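Kutano Under-Bench Water Filter: Installation and Care Manual
Section 9: Inspecting, fitting and storing rubber rings 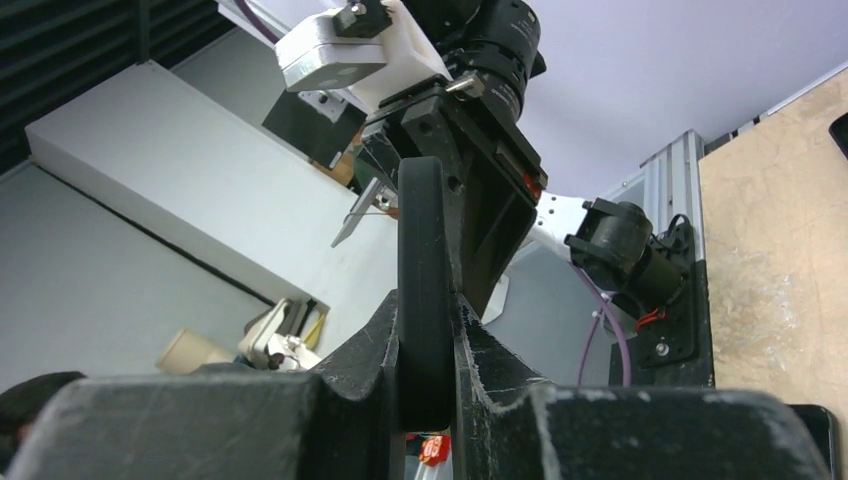 Figure 9-A. Black rubber ring viewed edge-on. Note the faint seam running lengthwise along the surface.

9.1 Scope

This section applies to the rubber rings fitted between the bowl and the head of the filter housing. It is to be read together with Section 4 (Isolating the water supply). Rings for the tap connector are smaller and are covered in Section 6.

Replacement rings are supplied under part number 1198. Rings of other manufacture may look alike but differ in thickness, and are not covered by the warranty.

9.2 Before you begin

The following items are required:

Replacement ring, part number 1198
Troltov silicone grease, food grade
Clean, lint-free cloth
Bowl spanner supplied with the housing
Bucket or deep tray
Mild dishwashing liquid

CAUTION: Turn off the water supply at the isolating valve and open the filter tap until the flow stops. Do not loosen the bowl while the housing is under pressure.

CAUTION: Do not use petroleum jelly, cooking oil or spray lubricant on any rubber part. These products cause the rubber to swell.

9.3 Removing the existing ring

1. Place the bucket beneath the housing.

2. Fit the spanner to the bowl and turn it anticlockwise when viewed from below. Support the bowl with the other hand as it comes free.

3. Lift out the cartridge and set it aside on a clean surface.

4. Press the ring inward at two opposite points so that a loop rises from the groove. Lift the loop with the fingers and draw out the remainder.

5. Wipe the groove with the cloth. Grit is most often found on the side facing the wall, where it is difficult to see.

Note: Do not use a knife, screwdriver or other metal tool to lift the ring. A scratch in the groove will leak even with a new ring in place, and the bowl must then be replaced.

9.4 Inspecting a ring

A ring may be returned to service if it passes each of the checks below. Inspection should be carried out under good light.

1. Wash the ring in lukewarm water with a small amount of dishwashing liquid. The water must not exceed 40 °C. Rinse and dry.

2. Hold the ring on edge between finger and thumb, without stretching it, and look along the outer surface. Rotate it through one full turn.

3. Examine the seam. A faint line left by the mould is normal. A line that can be caught with a fingernail, or that opens when the rubber is bent, is a fault.

4. Lay the ring on a level benchtop. It should lie flat at all points.

5. Look for flattened areas, cuts, sticky patches and grey or powdery colouring. Discard the ring if any of these are present.

Note: A ring that has been in service for a long period may take on the shape of the groove. If it remains flattened 20 minutes after removal, replace it.

9.5 Fitting the ring

1. Apply a small quantity of silicone grease to the fingertips and draw the ring through them until the surface has an even sheen. Excess grease should be wiped off with the cloth.

2. Place the ring over the groove. Press it down at opposite points first, then work towards the spaces between.

3. Run a fingertip around the full circumference. The ring must sit at one height and must not be twisted. Where a twist is felt, remove the ring and start again.

4. Refit the cartridge and raise the bowl squarely to the head. Turn it clockwise by hand until it stops.

5. Tighten by a further quarter turn using the spanner. Overtightening distorts the ring.

6. Open the isolating valve slowly. Leave the bucket in position for 20 minutes, then check the joint with a dry piece of paper towel.

If moisture is found, close the valve, relieve the pressure and repeat from 9.4. If the joint leaks a second time, contact the Flurstead service centre before using the filter.

9.6 Storing spare rings

Keep spare rings in the bag in which they were supplied, lying flat, in a cupboard away from the oven, hot water unit and direct sunlight. Do not hang rings on a hook or nail, and do not fold them to fit a smaller container. Grease is to be applied at the time of fitting only.

Rings that have been discarded should be placed in general rubbish. They are not accepted in household recycling.

9.7 Record of replacement

Enter the date and part number on the label inside the cupboard door each time a ring is replaced. Property managers should retain a copy with the tenancy maintenance file.

Section revised Apr 9, 2026
Approved for issue: Lucía Echevarría, Technical Publications, Flurstead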